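How to Budget for a Small Teardown Cell Without Lying to Yourself

Most budgets for a first robot cell contain one large, confident number for the arm and a line called "misc." The second line is where your money goes. We run a small computer recycling shop in Bamport, and I wrote ours the same way the first time. Kirstin Moffat, who signs the checks, sent it back with "misc" circled twice.

Start with the job

Before you ask anyone for a quote, write down what the arm will pick up, what it will put down, and who does the part in between. Ours was pulling drives from old desktop towers. Keep it to one job. A vendor will happily sell you a cell that does everything, and you will happily pay for it until February.

Count the hours

Time a person doing the job for a full week, bad days included. We clocked 200 towers at 14 minutes each, start to finish, and that figure settled more arguments than any brochure. Only the minutes the arm takes over count as savings. Carrying towers to the bench is still your problem.

Price the boring things first

Get real quotes for these before the arm:
Gripper, plus spare fingers
Bench and fixtures to hold the work still
Guarding and a risk assessment
Power and air, if you need air
Training for two people, so one of them can take a vacation

Then add 30 percent of that subtotal for whatever you forgot. You forgot something. We forgot fixtures, and a tower that slides when you tug on it is a very expensive curling stone.

Borrow before you buy

Ask for a paid trial with your own junk on the bench. Hedodik and Matheson both quoted us one; Matheson's was 28 days and came with a person who answered the phone. Bring the ugly units as well as the nice ones. Loose cables want a test of their own, and so does every style of latch you see in a normal week. 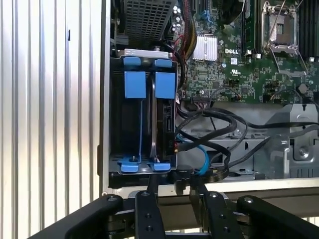

Keep a log during the trial with three columns: what it tried, what happened, who had to step in. The third column is your staffing budget – be rude about it. If the vendor offers to keep the log for you, decline with a smile.

Sign last

Put the trial results in the purchase order as acceptance terms, with your own units named by model. Ask what support costs in year two, and get the answer in writing. Our file is called Stultance, after nothing in particular, and it no longer has a line for misc. Kirstin checks.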